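Suchbegriff eingeben
Suchen

Textilpflege und Wäscheordnung im Haus Murard. Ein Thread der Abteilung Hauswirtschaft für Mitarbeitende, Partnerbetriebe und alle, die mit Frottierware arbeiten. Verantwortlich für den Inhalt: Waldemar Pawłowska, Leitung Textildienst. Stand: 16.12.2023

1/ Seit Mai gilt in allen Bereichen des Hauses die überarbeitete Faltordnung für Handtücher. Sie ersetzt die bisherigen Aushänge in den Wäschekammern. Ältere Fassungen sind abzunehmen und der Abteilung zurückzugeben.

2/ Die Ordnung betrifft Handtücher, Gästetücher und Duschtücher aus Frottier. Für Geschirrtücher, Tischwäsche und Bademäntel bestehen eigene Regelungen, die unverändert fortgelten. Waschlappen werden bis auf Weiteres ungefaltet gestapelt.

3/ Anlass der Überarbeitung waren Rückmeldungen aus dem Etagendienst. In den Regalen lagen Stapel unterschiedlicher Breite nebeneinander, beim Entnehmen kippten die oberen Lagen. Die Beschäftigten hatten die Tücher zum Teil gedrittelt, zum Teil geviertelt. Beide Verfahren sind für sich genommen fachgerecht, im selben Regal jedoch nicht miteinander vereinbar.

4/ Künftig wird einheitlich wie folgt verfahren: Das Tuch wird auf ebener Unterlage ausgebreitet und von der Mitte nach außen glattgestrichen. Anschließend wird es längs zur Hälfte gelegt, dann quer zur Hälfte und nochmals quer. Die geschlossene Kante zeigt im Regal nach vorn.

5/ Die Unterlage muss rutschhemmend, sauber und einfarbig sein. Bewährt haben sich dunkle Tücher und Matten, auf denen sich helle Flusen sofort abzeichnen. Bei der Firma Candmont ist ein entsprechender Posten bestellt; die Verteilung an die Etagen erfolgt über das Zentrallager.
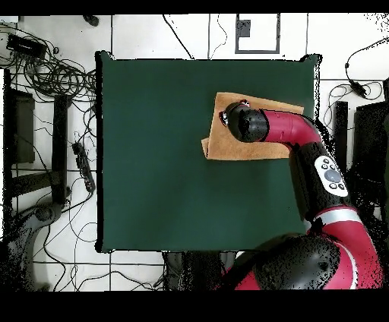
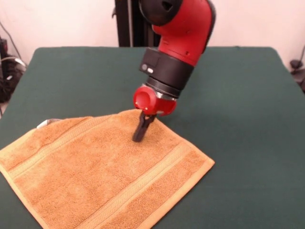
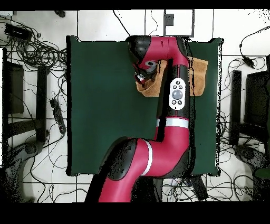
6/ Häufigste Fehlerquelle beim Falten ist die Ausrichtung des Tuches zu Beginn. Liegt die Ware schräg auf der Unterlage, setzt sich die Abweichung in jeder weiteren Lage fort, und die Ecken stehen am Ende über. Als Orientierung dient die eingewebte Bordüre. Auf der mittleren Aufnahme ist sie an dem orange-braunen Frottiertuch gut zu erkennen: zwei flachere Streifen, die parallel zueinander verlaufen, einer davon nahe am Saum. Beim queren Falten sind die beiden Bordüren genau aufeinanderzulegen. Verlaufen sie nicht deckungsgleich, ist die Lage zu öffnen und neu anzusetzen.

7/ Zum Saum: Er ist flacher als der Flor und lässt sich nicht in gleichem Maße dehnen. Am Saum wird daher nicht gezogen. Wellt er sich nach dem Trocknen, wird das Tuch in feuchtem Zustand mit der flachen Hand in Form gebracht und liegend nachgetrocknet. Bügeln ist bei Frottier nicht vorgesehen.

8/ Zum Flor: Gezogene Schlingen werden mit der Schere auf Florhöhe gekürzt und keinesfalls herausgerissen. Tücher mit mehreren gezogenen Schlingen an derselben Stelle gehen in die Aussortierung. Das gilt auch dann, wenn sie im gefalteten Zustand unauffällig wirken.

9/ Zur Wäsche: Farbige Frottierware wird getrennt von weißer gewaschen. Weichspüler wird nicht eingesetzt. Die Trommel ist nur so weit zu füllen, dass sich die Tücher frei bewegen können. Nach dem Schleudern werden sie einzeln ausgeschlagen, damit sich der Flor aufrichtet.

10/ Zur Lagerung: Je Regalfach ist nur eine Tuchgröße zulässig. Frisch eingehende Ware wird unten eingelegt, entnommen wird von oben. Der Grundbestand beträgt 700 Handtücher, die Reserve 100. Die Reserve steht ausschließlich dem Textildienst zur Verfügung und ist auf der Bestandsliste gesondert zu führen.

11/ Bei der letzten Durchsicht wurden 106 Tücher aussortiert. Sie werden gesäumt, zugeschnitten und als Putztücher weiterverwendet. Die Abgabe an Beschäftigte zum privaten Gebrauch ist nach Absprache möglich; ein formloser Vermerk im Ausgabebuch genügt.

12/ Ersatz wird über den Lieferanten Le Goff beschafft. Bestellungen der Etagen sind gesammelt einzureichen und müssen Größe, Farbton und Menge enthalten. Einzelbestellungen ohne Angabe des Farbtons werden zurückgegeben. Wir bitten hierfür um Verständnis.

13/ Die Bestandsführung läuft weiterhin über das Verzeichnis Meltia. Neue Zugänge können im Büro des Textildienstes beantragt werden. Wer bereits einen Zugang besitzt, prüft bitte, ob die eigene Etage korrekt hinterlegt ist.

14/ Einweisungen in die Faltordnung finden in Gruppen statt und dauern zwei Stunden. Die Teilnahme ist für den Etagendienst verpflichtend und zählt als Arbeitszeit. Aushilfskräfte werden durch die jeweilige Etagenleitung eingewiesen, die dies schriftlich bestätigt.

15/ Rückfragen zu einzelnen Punkten richten Sie bitte unter dem jeweiligen Beitrag an uns oder unmittelbar an den Textildienst. Die Druckfassung der Faltordnung liegt in den Wäschekammern aus.

Kommentare

Etagendienst_Nord
Gilt das Halbieren auch für die großen Duschtücher? Bei uns passen sie so nicht in die schmalen Fächer.

Haus Murard, Hauswirtschaft
Ja. Für Duschtücher ist nach dem zweiten queren Falten eine weitere Lage zulässig, sofern das Fach es erfordert. Die geschlossene Kante bleibt vorn.

M. aus der Wäscherei
Der Hinweis mit den Bordüren ist gut, so habe ich es auch einmal gelernt. Bei Tüchern ganz ohne Bordüre richte ich mich nach den Seitenkanten.

frottee_und_co
Kein Weichspüler, endlich schreibt es mal jemand auf!

Etagendienst_Nord
Danke für die Auskunft. Zwei alte Aushänge hängen bei uns noch, die bringe ich mit zur Einweisung.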